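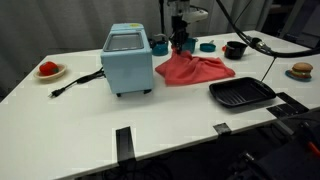
Shared shop gets a robot kitchen hand, one dishcloth at a time

If you've been by the Strobel workshop on a Saturday lately, you already know the back table has been taken over by a play kitchen. I went over last weekend to see how the arm build is coming along (and, okay, to return a drill I'd had since July), and I ended up staying until they were turning the lights off.

The project is called Gisus. Don't ask me where the name came from, I asked and got three different answers. It started as one of those "wouldn't it be fun" conversations and is now a proper robot arm that reaches down over a white table and picks things up. Tobias Schumacher, who runs most of the build, has spent the better part of the year getting it to the point where you can leave it going for a whole task without keeping your hand on the stop button. He still keeps his hand pretty close to the stop button, I noticed.

The task of the moment is cloth. Just a plain reddish pink cloth, in among the toy cookware, and the arm has to come down, get hold of it, and lift. I figured that would be the easy one! A pot has a handle, a lid has a knob, surely a rag is simpler than either. Tobias laughed at me for a good while. A pot stays the same shape when you touch it, he said, and cloth is a new shape every single time, so whatever the arm learned about where the corner was a minute ago is no use to it now.

They keep a log on the shop computer, and by the time I got there it had 290 cloth tries in it. The goal is 400 before they move on to anything else. Some of them are great. Some of them are the gripper closing very confidently on nothing at all, which gets a groan from the whole room. My favorite entry just says "pinched table." 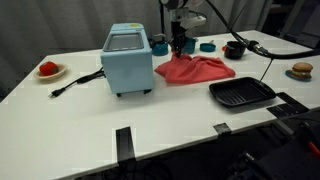 The arm itself is a mix of bought and homemade. The gripper fingers are on their third version, and Tobias thinks the trick has been making the tips a little grippier and then pushing them down into the cloth before they close, where the old routine sort of hovered and hoped. You lose a bit of speed that way. He's fine with that, and the fingers survive it, though he did have to redo the settings that tell the arm how hard it's allowed to press. Those settings live in a little program they call Wader, and if you want to start an argument at the shop, ask whether Wader should have been rewritten in the spring or left alone.

Money-wise, they've spent some 700 dollars of the shop's project fund so far, mostly on motors and cable. The play food and the pots came out of people's closets. I was kind of taken with the toaster oven, to be fair, it's a lovely light blue, and I'd have it in my own kitchen if it were bigger.

A few folks have asked me why toys and why not real pans. Part of it is weight, and part of it is that you can drop a toy hamburger all day long and it's still a toy hamburger. There's also the matter of the shop rule about food near the power tools, which has been on the wall longer than I've been a member. Real dishes are on the list for later, once the grip is more dependable. Tobias would like to try a heavier pan first and see how the shoulder joint takes it.

Next up is folding. The plan is to get from "pick up a corner" to "lay it flat" and then to one fold, with the same cloth on the same table, so they don't have to change everything at once. There's a second arm half built on the shelf as well, going by the name Gasura, and a few people would love to have the pair working on one cloth together. I'd give that until next year at least. It doesn't have a wrist yet.

I did get a turn at running it, by the way! You move the arm yourself with a controller and it saves what you did, and those runs go into the log with everybody else's. I did 5 and got the cloth up on two of them. My problem was going in too far to one side every time, and I'm told everyone does that at first because you're looking at the table from an angle. It's surprisingly tiring, too. My shoulders were up around my ears by the end of it.

If you'd like to have a go, the build group meets Saturday afternoons at the back table, and you don't need to know any programming. They're also after a longer set of cable ties and a desk lamp with a clamp, if you have either one lying around. Bring them to the front desk and say they're for Gisus. The drill is back on its hook, too, for anyone who was waiting on it. Sorry about that.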